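Bresteck Soccer Club to Open Girls' Development Centre at Judik Park

BRESTECK, July 15, 2023

Bresteck Soccer Club will open a girls' development centre at Judik Park next season, with places for players in the under-10 to under-14 age groups. Registration is open now through the club website and at the clubhouse during office hours.

The centre will run alongside the club's regular house league and travel teams. Players do not have to leave their current team to take part, and players registered with other clubs in the district may also apply. Sessions will be held twice a week on the turf field, with a move to the Aoun Fieldhouse once the outdoor season closes.

Manuela Farina has been named head coach of the program. Farina played university soccer as a centre back and has coached at Bresteck for 12 years, most recently with the under-16 girls. She will continue with that team until the end of the current season and will then move over to the centre full time.

"We have had good numbers at the youngest ages for a long time, and then we lose players at 11 or 12," said Farina. "Some of them go to other sports and that's fine. But a lot of them have told us they wanted more practice and didn't want to be on the road every weekend to get it. That is the group I had in mind when we wrote this up."

The club ran a trial version of the program in April, when 53 players attended over the month. Feedback from parents led to a few changes. The start time has been moved back by half an hour so that families coming from the east side of town can get there after work, and goalkeepers will now have their own session with a dedicated coach.

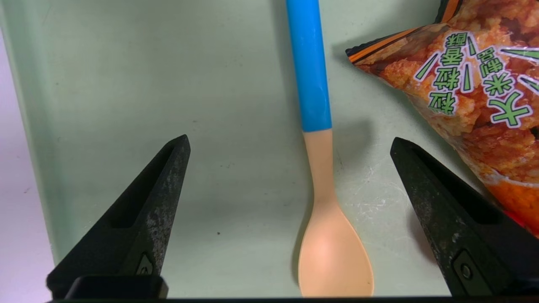

Each session will last 75 minutes. The first part will be spent on ball work in small groups, followed by passing and finishing drills, and the last 20 minutes will be a small-sided game. Players will be grouped by age to begin with, and coaches may move a player up or down after the first few weeks. Parents will be told before any move is made.

There will be no tryout for the under-10 and under-11 groups. Players in the older groups will be asked to attend an assessment session before places are confirmed. Anyone who is not offered a place will go on a waiting list and can come to the open practices held at the end of each month.

Cornetti, the local sporting goods store, has signed on as equipment sponsor for 2 seasons. The store will supply training balls, pinnies and portable goals, and will offer registered families a discount on cleats and shin pads. Players are asked to bring their own ball, a full water bottle and both indoor and outdoor footwear.

The club has also set aside money to help with fees. Families who need support can apply in confidence using the form on the registration page. Applications are handled by the club office and are not shared with coaching staff. Payment by instalment is available to everyone.

Work at Judik Park is expected to be finished before the program starts. The town has replaced the lights on the turf field, and new fencing is going in behind the north goal. Parking will be in the main lot off the park entrance. Drivers are asked not to stop on the fire lane beside the clubhouse to drop off players.

Bresteck Soccer Club has around 2000 registered players and offers recreational and competitive soccer for all ages, including adult leagues.

The club is still looking for assistant coaches for the centre. Applicants should hold at least a basic community coaching certificate, or be willing to complete one before the start of the season, and will need a current background check. The club will cover course costs. Former players are encouraged to apply.

Media wishing to speak with Manuela Farina or attend a session can contact the Bresteck Soccer Club office.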